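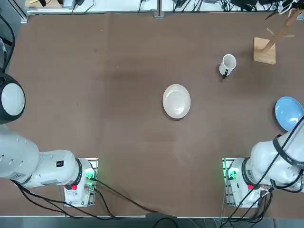
Visit to the Amaral Pottery, Ilmont
Posted 9/3/19

Our group went out to Ilmont in July to see the Amaral pottery, which makes plain tableware for cafes and small hotels. I had asked for a tour in the spring and was told the kilns would be shut down for relining in June, so we waited. The drive took longer than planned due to roadwork at the river bridge. Park behind the building if you go. The front lot is for deliveries.

Müzeyyen Sezer met us at the side door and took us through. She has run the glaze room for 23 years and led the whole tour herself, apart from the kiln section.

We started with the clay. Amaral used to dig its own from a pit up the hill, but the pit closed and the clay now comes in by truck, already blended. It arrives in blocks and goes through a pug mill to get the air out. The mill is loud and we were asked to stand back from it. From there the clay is cut into slugs and sent either to the jigger wheels (plates and bowls) or to the casting room, where it is thinned down into slip for mugs and cups.

Casting was the part I liked best. Slip is poured into plaster molds and left to stand. The plaster pulls water out of the slip and a wall of clay builds up against the mold. After that the rest is poured off. A mold is good for a limited number of pours before the detail goes soft, and the old ones are broken up and hauled away. There were 182 molds on the racks that day, according to the sheet by the door.

Mug handles are cast separately and stuck on by hand with a dab of slip. One of our members tried it and put hers on crooked. The woman at the bench took it off and had it straight again in a few seconds.

Aminu Danladi showed us the kilns. There are two, both gas. The first firing is the bisque, and the second is for the glaze, at a higher heat. He went over shrinkage, which several people had asked about beforehand. A plate leaves the wheel a good deal bigger than it will end up, and the molds are made oversize to allow for it. He also said most cracks start in drying, before the ware gets near a kiln. The drying room is kept closed for that reason and we only looked in through the window.

The larger kiln holds 500 plates if they are stacked well. Firing and cooling take most of two days, and the door stays shut until the gauge is down where they want it. He once opened it early in his first year there and lost a full shelf of bowls -- he still has one of them in his office, split clean in half.

Glazing is done by dipping. The regular colors are white, cream and a light blue. A darker line called Trunadness was dropped a few years ago when it kept coming out streaky, and there is still some of it in the seconds room at a low price.
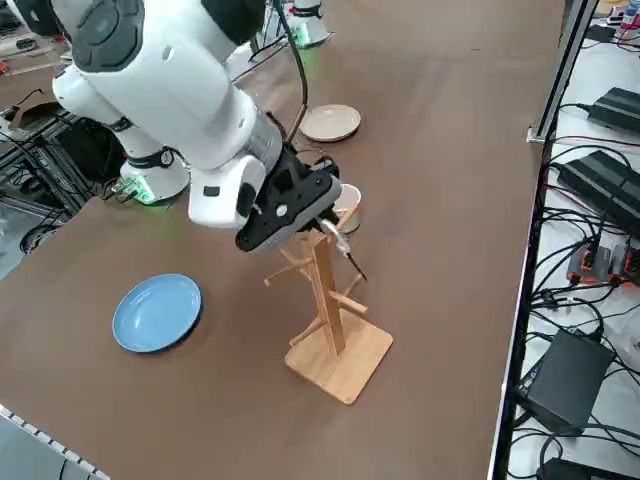

A small cream-white cup and a wooden mug tree.

The shop is at the end of the tour. Plates, bowls and mugs are sold singly, and the seconds are on the back shelves. Look at the foot ring before you buy a second, as that is where most of the flaws are. I bought four side plates and a mug. Mug stands are sold there too, made by Juven, a woodshop in the next town.

The pottery turns out 2,000 pieces in a normal week, less in summer. Tours are free but must be booked by phone. Wear closed shoes. There is no cafe on site, and the nearest lunch counter is back by the bridge.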